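### 4. Fitting the Caddale shelf lamp timer

Do section 3 first. Timer won't pair with a bare bracket.

1. Switch off at the wall. Wait 60 seconds – the little capacitor in the Turketti supply holds a charge.
2. Undo the two screws on the back plate. Keep them, they're an odd length.
3. Feed the lead up through the grommet. Tight fit. Bit of washing up liquid on the lead helps.
4. Brown to L, blue to N. Tug each one. If it moves, do it again.
5. Back plate on, finger tight, then a quarter turn.

**Caution:** don't use a power driver on the back plate. Strips the thread straight away.

6. Power on. Light blinks slow = waiting. Blinks fast = wrong supply, see section 6.
7. Hold SET till it beeps. Set the clock, then on time, then off time. Off time can't be past 23:00 on the older Pundon firmware, so fix that first if you want late evenings.
8. Press SET again to save. If you walk off without saving it forgets the lot.

**Note:** clocks don't change on thier own. Redo step 7 in spring and autumn.

#### Before you close up

Work on a flat, pale surface if you can, dropped screws show up better. Check no strands are poking out of the terminals.
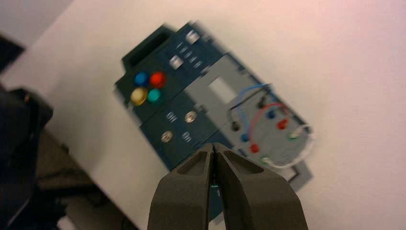 *Board lying diagonally on a white tabletop.*

Spare grommets and fuses from Quintanilla, ask for the lamp pack not the heater pack. Fuse is in the plug, not the timer. If it blows twice stop and send it back.

Changes to this section go to Vivek Saxena please, dont edit the shared copy. Last checked December 2025.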